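Sunday, 10 p.m. Mixing notes, Sketik full-length, second pass

Went back to the guitars on "Mincombe" after the comments on the last bounce. The rhythm pair was masking the low vocal in the verses. Cut 6 dB at 300 Hz on both sides, wide Q, and left the choruses alone. Vocal is readable now without raising the fader. The lead doubles still sound thin next to the Pestau record we are using as reference, but that one is tuned lower and has a lot more bass guitar in it, so the comparison only goes so far.

Drums: kick sample blend down to 30 percent. At the old setting the double bass runs in track 7 sounded like a typewriter. Room mics up a little, gate off the toms. Bleed from the ride is acceptable in the slow part.
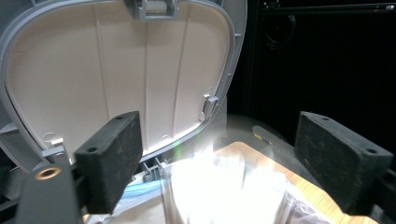
Keyboards are the open question. The string pad in the intro of "Laskowska" was printed with reverb on it, and the dry version is not in the session folder. Tried a transient shaper and a high-pass at 200; neither helped much. Need the MIDI so the part can be run again – otherwise the intro stays cloudy and I would shorten it by four bars.

Bass DI on tracks 2 and 5 is out of phase with the amp mic. Flipped on 2. Not yet done on 5.

To do:
de-ess backing vocals, track 4
check fade on 7, ends too early on the print
level-match reference before comparing again
new bounce at 24 bit, no limiter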